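Deux bras, un rail : l'entretien d'une cellule bimanuelle

Chez Skirach, la cellule numéro 12 n'a rien d'une ligne de production. Deux bras légers fixés sur un même profilé, un plan de travail carrelé, des parois sur trois côtés. Sa maintenance occupe pourtant une part notable des semaines de Friederike Janssen, responsable des bancs d'essai, qui en tient le carnet depuis la mise en service en mars.

Le principe mécanique est simple. Les embases sont serrées sur un rail en aluminium rainuré, au bord avant de la surface. L'écart entre elles se règle en desserrant les écrous en T, puis en faisant coulisser la plaque. Après chaque déplacement, l'entraxe est contrôlé à la pige, et le serrage s'effectue en croix, en deux passes. Un jeu d'un demi-millimètre à l'embase devient, bras déployé, un défaut de position incompatible avec une tâche d'insertion.

Vient ensuite la mise à zéro des articulations. Chaque bras est amené dans un gabarit imprimé qui impose la pose de référence ; les valeurs des codeurs sont relevées, comparées aux précédentes et consignées. L'équipe emploie pour cela un petit utilitaire interne, Nusolitz, qui refuse d'écrire les décalages si l'écart dépasse le seuil fixé. « Nous avons d'abord laissé l'opérateur décider, explique Friederike Janssen. Les décalages s'accumulaient et le bras gauche finissait par viser à côté sans déclencher la moindre alarme. »

Le câblage est le poste le plus surveillé

Sur ce type de bras, le câble passe à l'extérieur des segments. Il doit former une boucle assez ample pour suivre l'épaule et le coude, mais pas au point d'accrocher l'autre bras lorsque les deux pinces travaillent au centre. La règle du carnet tient en une ligne : boucle contrôlée bras replié, puis bras tendu, puis poignet en butée dans les deux sens. Tout câble marqué au droit d'un collier est remplacé, même s'il conduit encore.

Les fils fins des moteurs de base demandent une autre vérification. Ils sont manipulés à chaque dépose et leurs sertissages vieillissent mal. Marisol Mbeki, technicienne, les teste en mesurant la continuité pendant qu'elle fait tourner l'axe à la main, hors tension. Une coupure intermittente se manifeste presque toujours dans les dix premiers degrés de rotation.

Les pinces sont démontées toutes les 190 heures. Les doigts sont nettoyés à l'alcool isopropylique, les vis remises au couple, la course mesurée à vide. L'équipe avait envisagé un intervalle de 1000 heures, sur la foi des essais d'endurance menés par l'intégrateur Castellanos. Ces essais portaient sur des cycles réguliers, à effort constant. Les manipulations à deux mains imposent au contraire des efforts latéraux fréquents, et les doigts prennent du jeu bien plus tôt.

L'essai de reprise

Aucune intervention n'est close sans un essai de coordination. Les deux pinces sont amenées l'une vers l'autre au-dessus du carrelage, dont les joints servent de repère visuel à l'opérateur. L'essai se fait à vitesse réduite, avec une petite pièce tenue dans l'une des pinces. Trois points sont notés : l'alignement des poignets, l'absence de contact entre câbles, la stabilité de la prise. Le programme, écrit en Java par un ancien stagiaire et jamais porté depuis, enregistre les courants moteurs pendant toute la séquence.
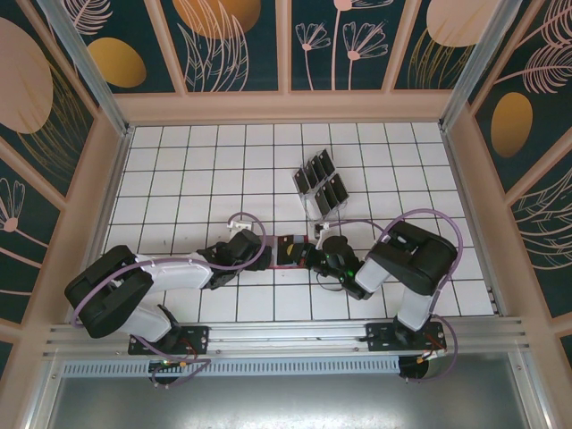
Pièces de rechange et délais

Le stock de la cellule comprend un moteur de base, un jeu complet de doigts, deux câbles et une embase percée. Le moteur est la référence critique, avec un délai d'approvisionnement d'environ 12 jours ouvrés. Les doigts sont fabriqués sur place. Skirach étudie le remplacement des connecteurs d'origine par un modèle verrouillable, que Marisol Mbeki monte pour l'instant sur le seul bras droit d'une cellule voisine. Les relevés seront comparés à la prochaine dépose des pinces.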